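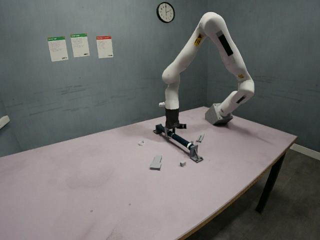 A simulated assembly cell with the arm over the ribbed rod.

The safety lead at Staltar has read the cell rulebook, all 273 clauses of it, and would like some company. "People sign for it in June and use it to prop up a monitor," she says.

Her favorite is clause 35: run every new routine in simulation before it goes near the floor. Jolton, the plant next door, asks for 30 clean runs. Staltar asks for the same, then makes you write them up.

Do programmers complain? "Constantly. I keep the complaints in a folder."

Loose parts on the table are a sore point. The rule says each one gets a fixed starting spot on paper. "'Near the bracket' is not a spot," she says. "I have sent that one back before lunch and again after."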